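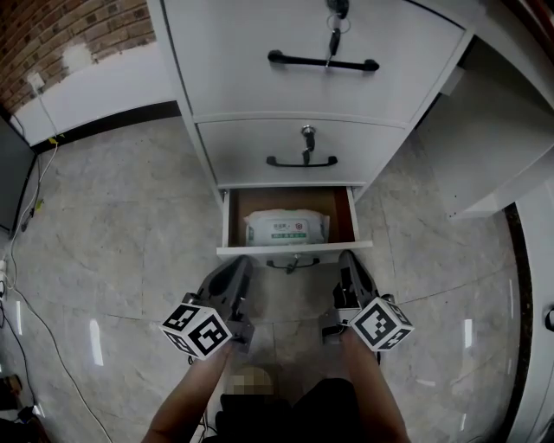
Drawers are where small offices lose things, so drawers get a whole handout. I know, I know, you signed up for Front Office Practice and you were hoping for the phone unit (that one's next, bring your headsets). But let me start with keys, as that's what my email always fills up with after this session. A lot of you work somewhere with a white three-drawer unit on the floor near a desk, black handles, a lock above each one, and if it's anything like this one the keys are sitting in the locks. That's fine while you're working in it. It's a bad habit at closing time – whoever walks by can open the drawer, and keys left in place get bumped, bent and carried off in somebody's sleeve.

Handout 4: Drawers, Keys and the Front Desk
Front Office Practice, Kullar Evening Program
Instructor: Mohsin Durrani

Keys first

Tag every key. I like the drawer's name on one side of the tag and the room on the other, in pencil, so you can change it when the furniture moves (and it will move). Don't write the company name on it. If you have a spare, it goes in an envelope in a different room.

At Plarkport, my first real office job, we had 82 keys on one board and the labels for 33 of them. I spent most of a February trying keys in locks! I still have opinions about that board, and you'll hear them if you get to class early.

For the exercise, please use this log layout:

Drawer / Key tag / Who has it / Out / Back

Initials are OK. "Me" is not OK, and yes, I've had that handed in.

What goes in which drawer

My rule is by how often you reach for it, top to bottom. Things you touch every hour go on top: pens, stamps, the visitor pad, sticky notes. Middle drawer is for things you touch once a day, like the outgoing mail folder or the receipt book. Bottom drawer gets supplies, and I'm happy for cleaning stuff to live there. A flat packet of wet wipes, the way you see it in the first picture, is a perfect bottom drawer item. Lay it flat with the opening up and check that the flap is pressed down, or you'll have a packet of dry paper by next month.

Please don't put liquids in a drawer with a wood or wood-look lining. Hand soap leaks, and it creeps under the panel where you can't wipe it.

One drawer open at a time on a tall unit, too. Pull two full ones and the whole thing can come at your shins.

The desk people see

Now the other half, the part of the room your visitors look at while they wait. A reception desk has two jobs that don't get along very well. You need it to hold your work and they need it to look calm. The top surface should have what a visitor might use and not much else – a pen, the sign-in sheet, maybe cards. Your own things go down a level, in the drawer. 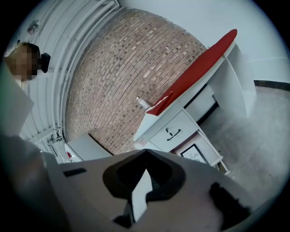
Fig. 2. White reception-style desk with a curved red top, next to the brick wall.

Glossy tops like that one are lovely and they show everything. Fingerprints, coffee rings, the lot. Wipe it when you open and again after lunch, dry cloth after the damp one. We timed it in class once and it took 2 minutes, including the argument over whose turn it was.

And look at the desk from the visitor's side! Walk out, stand where they stand, turn around. Do the same from the chairs if you have them. You'll spot the cable, the jacket, the half-dead marker.

Budget note

Several of you asked what to spend. The Garba case in your packet gives you 600 dollars for a whole front area, and I'd put most of that into one solid unit with locks that work. Trays and dividers come later, and a cut-down shoebox does the job until then. The Brovau case has no budget at all, so you'll be rearranging what's already in the room.

For next time

Pick one drawer at work or at home. Take everything out, write down what was in it, and put back only what belongs at that level. Bring the list, even if it's embarrassing. Groups working on Brovau also need a floor sketch with the desk, the drawers and the door marked.

Questions before class go to the course inbox, please, and put "drawers" in the subject line so I can find them.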